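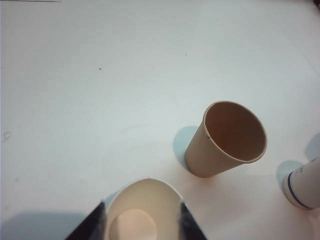
Wrist cam view, white cup in the fingers, tan one still on the table.

Wrist camera only vs. wrist + overhead for cup stacking: my numbers

Posted by thevar_anil, 24/08/2024

Okay, I've been promising this for a while. I trained the same policy twice on the same 400 teleop demos of cup stacking. One version got the wrist camera and the overhead camera, the other got the wrist camera and nothing else. Same network, same training steps, same person (me) resetting the table, which my back would like you all to know about.

I ran 48 trials per version. With both cameras I got 31 full stacks. Wrist only got 37. I really thought it would go the other way! My guess is that the overhead view is mostly table and arm, and the policy was picking up on my habits in there, like where I tend to put things down on a reset. Take that away and it has to look at the cups.

The bad part for wrist only is the search. If the next cup is out of view when the arm starts moving, it sometimes just drifts around over the table until I stop the run. Seven of the 11 failures were that. With both cameras I hardly saw any drifting, it was nearly all bad releases, where the held cup comes down on the rim of the other one instead of going in.

Happy to share the training config if anybody wants it.

nassar_a wrote:

Nice, thanks for posting actual counts. But 37 against 31 out of 48 isn't a result yet, Anil. I'd expect a gap that size from luck pretty often. Did you do more than one seed?

thevar_anil wrote:

One seed each. I know, I know. Each one ties up the machine overnight and I share it with two other people.

nassar_a wrote:

Then I'd call it "wrist only is not clearly worse" and leave it there. Still worth knowing! Plenty of people bolt on the second camera without ever checking.

trudyk wrote:

I'm going to disagree with Afaf a little. The total might be noise, but the split in failure types doesn't look like noise to me. Drifting in one, bad releases in the other. We had the same pattern on the Vulmont project with bowls, and it held up when we went back and did three seeds. Overhead helps you find the thing, wrist helps you line it up. I'd trust that part.

What I don't buy is the explanation about reset habits. Did you test it? Easy way is to keep the overhead camera on and have somebody else set the table.

thevar_anil wrote:

Haven't tested it, it's a hunch. Having another person do resets is a good idea though. I could probably bribe someone with lunch.

dsouza_m wrote:

Question from a person who works on the boring end of this. How are you picking start positions? If you're placing the cups by hand and just trying to be random, you aren't random. I used to think I was pretty good at it, then I plotted a month of my own resets from the Cutenau bench and it was a big fat blob in the middle with nothing near the corners. I print a list of positions now and follow it, even when it puts a cup somewhere annoying.

thevar_anil wrote:

By hand, trying to be random. So, yeah. Blob.

dsouza_m wrote:

Then both versions got tested on the easy middle. I'd expect wrist only to drop a lot once you use the whole table, so your order could flip.

marar_siva wrote:

Looking at the picture up top, the blue-banded cup is barely in view on the right, and the left side of the view is pretty much bare table. Is that a normal starting view for you? If the arm has to go for a cup it can only see a slice of, I'm not surprised it wanders. We got a lot out of adding short history on Nikurlow — 2 past frames plus the current one — so the policy had some idea of what it had just passed over. Cheap to try.

thevar_anil wrote:

Pretty normal view, yes. No history right now, single frame in. I'll try yours, it's a one-line change on my side (famous last words).

trudyk wrote:

Please change one thing at a time, or we'll be back here arguing about which one did it.

nassar_a wrote:

Seconding that. Also, do you mix cup types in training, or is the tan one only in the tests? A brown cup on a white table is a lot easier to pick out than a white cup on a white table. I'd want success by cup color before I believed either number.

thevar_anil wrote:

Mixed in both. I didn't log which cup went into which, so I'd have to go back through the videos. Ugh. Fine.

marar_siva wrote:

The Varghese labeling script can do most of that if you still have the wrist videos. It asks you for a tag at each grasp and writes out a spreadsheet. Took me an afternoon for a set bigger than yours.

thevar_anil wrote:

Okay, the plan is Mohandas's printed positions first, same two policies, no retraining, 48 trials each again. Then seeds. Then history, on its own, Trudy. I'll put the new counts in this thread and go through the old videos for cup color while the seeds are training.

dsouza_m wrote:

I'll send you my position list tonight. It's in centimeters from the front left corner of the table, so check which corner you call front before you start.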